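Progress report to the Lebrun fund, second period
Prepared by Mitiku Nigatu, 03/07/2025

Dear Ms Lacroix,

I send you the report for the shared kitchen in the Elus building. The first part of the work, which is the sorting of the small wooden things, is finished. The second part, the shelves, is late and I explain it below.

When we started, the cupboards were full of objects from the old tenants. Colette Moulin and I took everything out and decided what the residents can still use. We kept 57 pieces and gave 17 to the charity shop in Bisden. The cutting boards were oiled two times. We also kept the mug trees, although Anatole Vasseur had the opinion that hooks under the shelf would be better. For me the mug tree is more practical, as it can be carried to the table with the mugs on it.
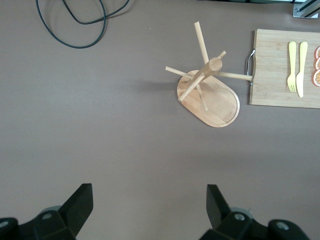 One question is still open about the mug trees. With six pegs and heavy mugs only on one side, a stand of this type can fall over. We have asked the residents to hang the mugs on both sides, and we will put felt under the bases. The oval base with the raised rim is a good model for us – it gives a place for teaspoons, and it is easy to wipe.

About the money: we have spent 1,516 euros until now. The largest part is the deposit for the shelves, which Ondex could not deliver in the promised week. They wrote to us that a new delivery is possible in October. I find this too long, and Afiq Simanjuntak is asking a local carpenter for another price. If the deposit is not returned, I will inform you before we sign anything.

For the next period we plan to fix the shelves, to label the drawers and to write one page of rules for the kitchen. I would be grateful if you could confirm that the labels may be paid from the line "small equipment".

With kind regards,
Mitiku Nigatu

3 comments – 6 shares

Colette M.
The felt is bought, I left it in the second drawer.

Anatole V.
I still prefer the hooks. But the boards look good after the oil.

Blandine Lacroix
Thank you for the report. Yes for the labels, please keep the receipt.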